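Home | Boards | Tabletops | Oils & Wax | Care | Contact

Leltcombe Joined Board, Large

Share 11 | Comments 2

The Leltcombe is our largest flat board, made from lengths of pale wood glued edge to edge and sanded on both faces. It works as a loose top for a bench or desk, as a craft surface, or as a shelf if you have brackets deep enough to carry it.

Each board leaves the Kevholm shop unfinished. Put on two thin coats of Tokum board oil before first use, wait overnight between them, and wipe off whatever hasn't soaked in. Do both faces. A board oiled on one side only will cup.

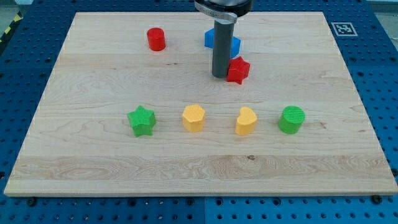

Large board on a blue perforated bench. Small knots and swirled grain are normal.

Color runs from cream to light honey and varies between planks. We don't sort for matching grain. If you want a board without knots, write that in the order notes and Noemí Sandoval will check stock before we ship.

Edges are square with a light sanding. Rounded edges can be ordered and add 2 days. Screw holes are not drilled.

Clean with a damp cloth and dry right away. Do not soak. Re-oil when the surface looks dull.

Returns are accepted on boards that have not been oiled or cut. No orders go out on Sunday.

Previous | Next | Back to Boards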